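From: Marius Stoica
To: Carroll kitchen list
Subject: Re: [carroll-kitchen] dish rack or no dish rack?

Thanasis Vlachopoulos wrote:

> I'm for getting rid of the rack altogether. It eats half the counter and
> the cups never stand up in it anyway. Can't we just dry things with a
> towel like normal people?

Thanasis, I hear you on the counter space, but please don't toss it yet! I've gone back and forth on this for 14 months (my wife will confirm) and I keep coming down on the side of a wire rack – a plain black one with the zigzag rods, so each plate gets its own slot. 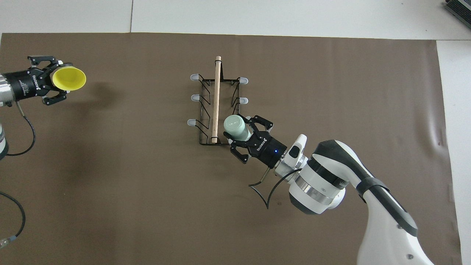

Cups are a different story, I'll give you that. The slots are made for plates, and a wide plastic cup just tips over. I put mine upside down on a folded towel next to the rack and leave the plates to the wires. Brown paper under everything is great too – you bundle it up and the counter's clean.

Oh, and check the rubber tips on yours! I lost one down the drain in March and the bare rod scratched the counter before I noticed. Does anyone have spares? I only need one.

Marius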